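Cutholm Heritage Society – Winter Festival Working Group
Minutes of the meeting held October 17, 2018
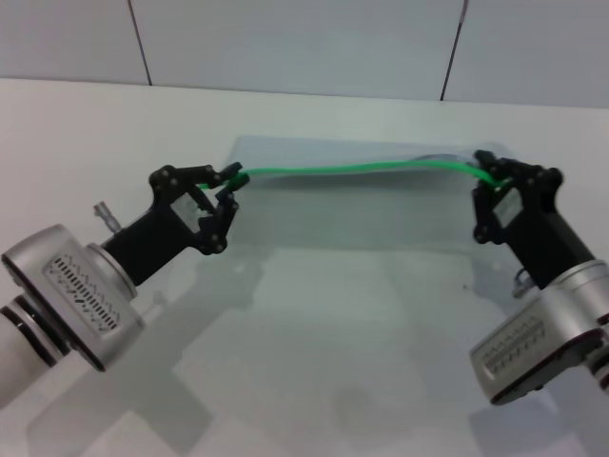

Two robot arms with a green cable held between their grippers.

Present: Veerle Smits (chair), Lenow Library staff, the parade marshals, school liaison, two members of the Plendus choir, and eleven members of the public – our best turnout yet for a planning meeting!

Apologies: the museum archivist, the band secretary.

1. Minutes of the last meeting
Approved with one correction. The lantern song is in three verses as printed in the old parish songbook, and the fourth verse we have all been singing was added much later. The choir would like to keep singing it anyway and the group was happy with that.

2. Saint Nicholas Eve program
Veerle went through the draft. The evening opens with the children's lantern walk from the mill bridge to the market square, then the arrival of the saint on horseback, then songs, then the shoe-filling in the library. The horse is confirmed (same gray mare as last year, very patient with tubas). The school liaison reported that every class from kindergarten through fourth grade has signed up, and the fifth graders have asked to carry the big star. Agreed with great pleasure.

There was a good long discussion of whether the shoe-filling should come before the songs so that smaller children can get home. Several parents spoke in favor. Agreed to move it up by half an hour and leave the library doors open for anyone who wants to come back later.

3. Exhibit at Lenow Library
The exhibit on how winter feast days were kept in the valley is coming along beautifully. We now have 111 postcards on loan, the oldest of them showing the square under snow with the old bandstand still standing. The Sýkora family has offered their set of carved cookie molds, including the bishop with the crooked miter and a windmill that none of us had seen before. Members passed the windmill mold around and it was much admired.

Labels will be in large print. Text is due to the library by the end of the month. Veerle asked for more stories to go with the objects – who baked, who sang, what was left in the shoes – and reminded everyone that a few lines in pencil are plenty.

4. Baking day
The church kitchen is booked for the first Saturday in December. We will use the Sýkora recipe, which calls for resting the dough overnight, so someone needs to mix it on Friday evening. Four people raised their hands at once. Please bring your own rolling pin and apron.

5. Money
Balance in the festival account is $2,118. Last year's collection buckets brought in $687, all of which went toward lantern paper, candles and the brass band's bus. The group voted to spend up to $5 per child on shoe gifts, bought in town where possible. Carried, no votes against.

6. Music
The Plendus choir sang the first verse of their new arrangement for us on the spot, and what a treat it was. They would like a rehearsal outdoors in the square before the night itself to get used to the echo off the town hall. The band will be asked to join them for the closing carol. Still open: which key. Choir and band to sort this out between them.

7. Any other business
A member asked if the old custom of leaving hay and a carrot at the mill door could come back. Warmly supported. Carrots to be added to the shopping list.

Lost property from the summer picnic is still in the library office – one blue thermos, two scarves and a child's boot.

Actions
Veerle Smits – revised program to all members; write to the band
School liaison – lantern-making dates for each class
Library – exhibit labels, large print
Choir – outdoor rehearsal date
Everyone – stories and photographs to the library desk

Next meeting: same room, same time, first week of next month. Bring a lantern if you have one to show.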